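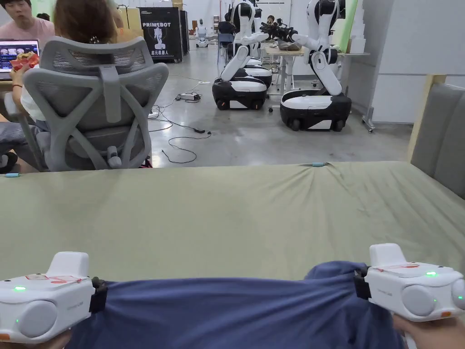

Praridum: Progress Report to the Seltar Fund, October

Where we stand

The proposal said that cloth handling could be taught from demonstrations made with hand-held grippers, with no robot in the loop while the data is gathered. We have now trained on enough of those demonstrations to say something about the claim. Part of it holds. The part the fund cared about most is still unproven, and I would ask readers to keep that in mind when they reach the success figures.

We have 2,525 demonstrations on disk. Of these, 223 were thrown out after review for lost tracking or a gripper leaving the camera's view. The rest cover three tasks: picking up two corners, pulling a cloth tight, and laying it down flat. Folding was in the plan and has been put off.
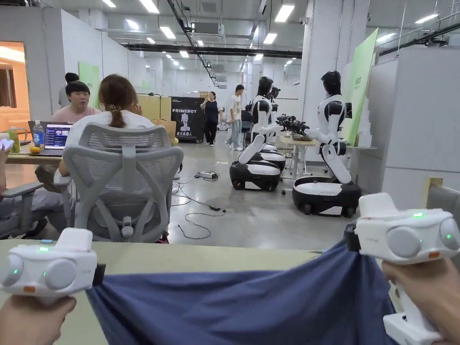
Do the extra demonstrations still help?

Less than we expected. Going from the first 1,000 to the full set moved the corner pickup score a little and left the laying-down score where it was. We had told you that more data would fix the second task. I no longer believe that, and the next budget should not be built on it.

What the policy does on the arm

In the latest round we ran 55 trials on the robot. The Aguiar model, which sees only the wrist views, does well when the cloth starts close to flat. When it starts in a heap, the model picks a fold in the middle, takes it for an edge, and carries on as if nothing were wrong. The Petora model adds a head view and makes this mistake less often. It is also slower, and its better score comes from a test set that we chose ourselves. An outside test set would be worth more to the fund than another month of recording.

There is also the matter of force. A person holding two grippers feels when the cloth is tight. Our recordings hold position and jaw opening but no force, so the model has to guess tension from the shape of the sag – and on dark cloth it guesses badly.

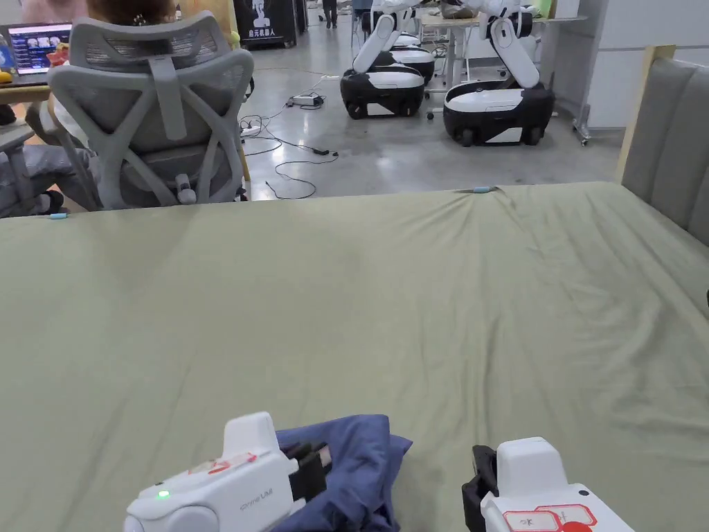 Dark blue cloth bunched between the two hand-held grippers, left jaws closed on it.

Changes to the plan

Recording on the flat-start tasks stops now. The remaining hours go to heaped starts, with a light-colored cloth added so that we can check whether color is really the problem. Trial scoring moves to someone outside the recording team. Folding stays on hold until the heaped-start score improves, and if it has not improved by the next report I will recommend dropping it.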